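Lowther Hand-Guided Tasks: read me first

Hello, and thank you for picking up this dataset. It holds recordings of people showing a single-arm robot how to do small household and workshop jobs, either by taking hold of the arm and moving it or by driving it from across the room with a pair of handheld controllers. We made it at the Pernerbridge lab over one long, pleasant stretch of work, and we have tried to write down everything we wished we had known about other people's data when we started using it. Please read at least the part on known problems before you train anything.

What you get

There are 3762 episodes in this release. Of those, 2668 were recorded by remote control and the rest by hand guiding, where the person stands next to the arm and leads it through the motion. The two kinds live in separate folders (remote and hand) and share one file layout, so a loader written for one will read the other without changes.

Each episode folder contains:

- the wrist camera video
- joint positions and gripper opening, with time stamps
- a one-line instruction, typed by the person who gave the demonstration
- a small notes file, which is often blank and now and then very chatty

The instructions are in everyday words and we left them as typed. You will find "put the lid back on" next to "lid on please" and a few spelling mistakes. We talked about tidying them up and decided we liked them as they were, and a language model that can't cope with "tabel" is going to have a hard time outside the lab anyway.

How the recordings were made

All episodes were collected with the Trikham controller setup and the Cikex logging tool, version 3. Demonstrators practiced for as long as they wanted before recording. Some were happy after ten minutes, and some came back the next day for another go, and both were fine with us.

For hand guiding, the arm is set to its soft mode and the person holds it just behind the wrist. Please be aware that soft mode still has a little drag in the shoulder joint, so slow motions can look slightly jerky in the joint data. It is worst in the recordings from October, before we adjusted the settings, and you may want to smooth those or give them a lower weight.

For remote control, the person watches the arm directly and has no screen. This makes for quick, confident reaching and somewhat clumsier fine work – you'll see a fair number of second tries at small handles. We kept the second tries. A robot that has only ever seen perfect grasps doesn't learn what to do after a poor one.

Splits

The split files are plain text, one episode name per line. We divided by demonstrator, so the same person never shows up in both training and test. If you make your own split, we'd warmly suggest doing the same, because people have very recognizable styles and a model can pick those up surprisingly fast.

Known problems

A group of 113 episodes has a clock offset between video and joint data. They are listed in offset.txt, and the loader skips them unless you pass keep_offset. The joint data itself is fine, so feel free to use it alone.

Wrist views during large moves are another thing to plan for. When the arm swings quickly from one place to another, the picture smears and there may be very little in it to learn from apart from the gripper and whatever plain surface is behind it. We did not trim these stretches, as the joint data through them is perfectly good, but a blur score is stored for every image and you can filter on it.
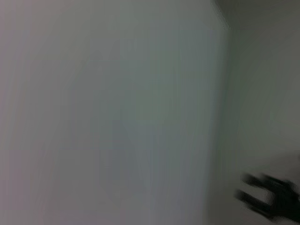

Wrist view in motion, gripper at lower right against plain gray surfaces.

If you filter, drop the images and keep the joint readings. Our first baseline threw away both, and the policy that came out of it would stop dead partway through a long reach.

Getting help and giving credit

Questions, corrections and stories of things going wrong are all very welcome. Write to Macarena Rivadeneira through the contact form on the project page – she goes through the messages every Wednesday, and a question that includes the episode name will get a much better answer. If you publish something with the data, please cite it as the Lowther Hand-Guided Tasks set and say which of the two folders you used.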